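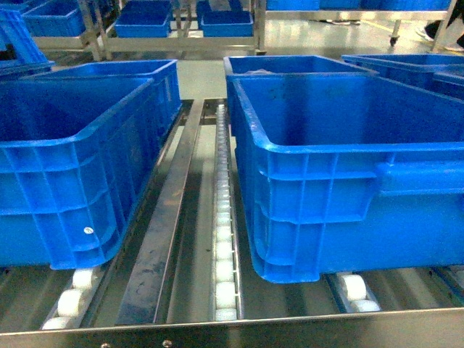 Plastic crates on the roller conveyor, Altoneck packing shed.

Altoneck Fruit for Schools
Progress report to the Tallbridge Fund
Prepared by Ettore Messina, program manager
8 October 2023

1. Where we are

The grant agreement asks me to report on whether the program is "on track to change eating habits among children in the district." I can report on how much fruit we bought, where it went, what it cost and what the schools told us. I can't report on eating habits, and I would be wary of anyone who claimed they could at this stage. I raised this when the agreement was drafted and I am raising it again so that it is in writing.

The short version is that fruit is going out. We are supplying 17 schools, which is the number we promised. Deliveries have been mostly on time since July. The money is being spent a little faster than planned, for reasons set out in section 4. Whether any of this is doing what the Fund hopes it is doing remains an open question, and the evidence collected so far would not settle it either way.

2. What was delivered

Since the last report we have made 264 deliveries. A delivery means a van stopped at a school and somebody signed for fruit. It doesn't mean the fruit was eaten. Our last report ran those two things together in the opening paragraph, and the sentence then found its way into the Fund's newsletter as "children enjoying fresh fruit." I would ask that we not do that this time.

Apples and pears made up most of what went out. Grapes from the Sarıgül farm were added over the summer for the holiday programs and were popular everywhere, but they bruise and split and they are expensive, and two schools asked us to stop sending them to the younger classes because cutting each grape lengthways takes a staff member away from the room. Plums were tried for two weeks. I don't recommend trying them again.

Schools were asked to fill in a short form each week saying how much fruit was left over. 13 of them did so often enough for the forms to be of any use. The other four returned a few forms or none. It would be convenient to assume that the missing schools look like the rest, but I suspect the opposite. A school where the fruit is going well has every reason to tell us, and a school where it sits in the staff room until it goes soft has every reason to forget the form.

Even among the schools that did reply, the answers need some care. Several wrote "none left" week after week in the same handwriting and the same pen. When I visited one of these, a teaching aide told me, quite cheerfully, that what was left at the end of the day went home with whoever wanted it. I have no objection to that. It is a good use of a pear. It is still not the same as "none left" in the sense we meant, and the form should have been better worded. That was our mistake.

3. The survey

The Fund paid separately for a survey of parents, carried out with the Zutano online tool. We sent out 600 invitations. The response was thin, and the people who answered were, as far as I can judge from the comments, mostly parents who already buy plenty of fruit and have strong views about it.

Nearly all of them said the program was a good idea. I would put very little weight on this. The question was "Do you support free fresh fruit for children in our schools?" and it is hard to picture the parent who would say no. The question on whether their child was eating more fruit at home got a much more mixed set of answers, with a large share choosing "not sure." I think "not sure" was the most believable answer on the page.

The free comments were more useful than the numbers. Three points came up again and again:

Children who get fruit mid-morning are coming home with their packed fruit untouched. If so, some of what we supply is replacing fruit the family was already buying, and we are moving the cost from one household budget to another.
Parents of children with braces would like something softer than a whole apple.
Many parents did not know the program existed until the survey arrived.

The first of these troubles me most. I don't know how common it is, and the survey can't tell us. It should be looked at properly before anyone talks about adding more schools.

I am also asked to comment on value for money from the Zutano tool. It did what it was sold to do. The charts it makes are handsome and would look just as handsome with ten replies as with ten thousand, which is a danger with a report like this one. I have left them out. The full answers are available on request.

4. Money

Fruit prices rose over the summer and our contract with the wholesaler allows for that, so we paid more per box than budgeted. Fuel was close to plan. Staff costs were under plan, because the part-time driver post was empty until July. The underspend on staff has covered the overspend on fruit so far. It won't do so again next term, as the post is now filled.

There are two ways to deal with this. We can cut the deliveries to each school from three a week to two, or we can ask the Fund for more. I would cut. Several school offices told me that the third delivery of the week is the one they struggle to use up, and I see no sense in paying higher prices for fruit that is already hard to shift. I know that fewer deliveries will make the totals in the next report look smaller. I would rather have smaller totals.

The budget line for "promotional materials" has hardly been touched. We were expected to produce posters and stickers. I have not found good reason to think a sticker makes a child like pears, and I would like permission to move the money to the fruit line.

5. Problems

Late deliveries were a real trouble before the summer. The two schools at the far end of the route were getting their fruit after lunch on many days, by which time it was no use to them. We changed the order of the route and the complaints stopped. I take this as a fair sign that it worked, though it may be that people got tired of complaining.

One school has asked to leave the program. The principal was polite about it and said the office did not have the hours. She added that the school next door had the same problem and had not liked to say so. I have since spoken to the school next door and it has agreed to stay on until the end of the year. If the first school does leave, we will be below the number in the agreement, and I don't think we should rush to fill the place just to keep the number up.

6. What I am asking the Fund to agree

That deliveries go down to two a week at each school from the start of next term.

That the promotional budget be moved to fruit.

That the weekly form be replaced by a short visit to a handful of schools each month, chosen by us and at short notice, with somebody looking at what has been left over at the end of the day. It is slower and it will give us fewer numbers. The ones we get should be worth more.

That the phrase "change eating habits" be taken out of the agreement, or else that the Fund pay for a study able to measure it – with a group of schools that don't get the fruit, so there is something to compare against. I have asked for a price for such a study and will send it on when I have it. I expect it to be high.

The next report is due at the end of the school year. Delivery records and signed school forms are kept at the Altoneck office and can be seen there during working hours.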